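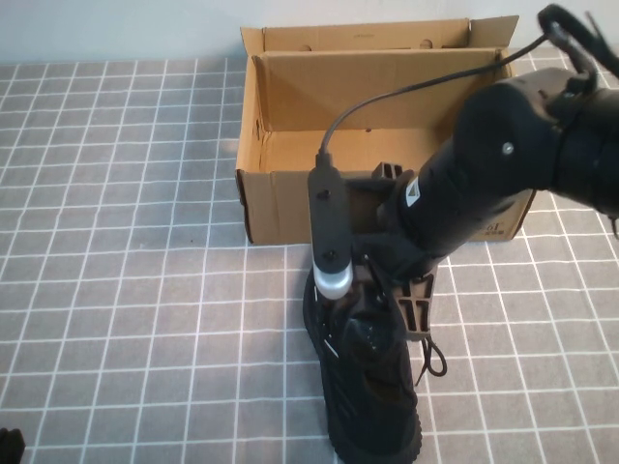 Flisdale's shoe swap is back, and I for one can't wait!

22 Feb 2024

Good news for anybody with growing kids (or a crowded closet) – the Flisdale shoe swap returns this September, and it's moving to the old Deák market hall. Last year's swap took in 1,646 pairs, and the line went halfway to Plullness Road by lunchtime. I was in it, with a sandwich.

The new hall has room for up to 100 tables, so there should be less elbowing over the soccer cleats. A table costs nothing if you bring 70 pairs or more. Everyone else just turns up with clean shoes, laces in, and trades pair for pair.

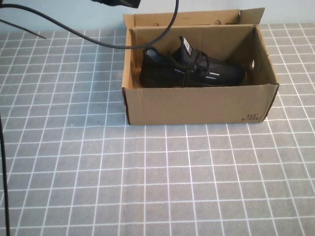 A black sneaker in its cardboard box.

Drop-off opens the week before at the Deák hall side door. I've already got two pairs of boots waiting in my hallway.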